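Clarnent checking – why is my deposit still on hold?

I put a check for $1,000 into my Clarnent checking account using the phone app. The check was from Jultora for a refund on some furniture I sent back. The app said it was accepted, and my balance shows $1,000, but my available balance only went up by part of that. My rent is due soon and I don't want to write a check that bounces. Is the rest lost, or do I have to do something?

Posted by sutherland_k, 13 Jun 2019

Catriona Innes
Nothing is lost. Your bank shows two numbers. The current balance includes everything you have deposited, and the available balance is what you can spend right now. With checks put in by phone, banks often release part of the money first and hold the rest for a few business days. Open the deposit in the app and look for a line with a release date. If there is no date, call the number on the back of your card and ask for one.

Until then, go by the available balance only. A rent check written against held money can still be returned, and you could be charged for it. 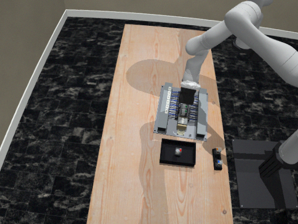
lumville_dan wrote that his own hold was $600 and it cleared after two business days, a day earlier than the app had said. He kept the paper check in a drawer until the full amount showed up, then tore it up. He also said going to the branch didn't speed anything up – the teller read him the same date he already had.

marnie44
just use a different bank, mine never holds anything

Catriona Innes
One more thing for the original poster. If the rent can't wait, tell your landlord now and give them the release date. Don't deposit the same check again at a branch. It will be treated as a duplicate and may be sent back.

2 comments

tobyr: Mine said "pending review" with no date. Called and they gave me one over the phone.

sutherland_k: Found the date, it's before rent is due. Thanks.

Share this page | Contact us | © Lumville Money Help | Back to top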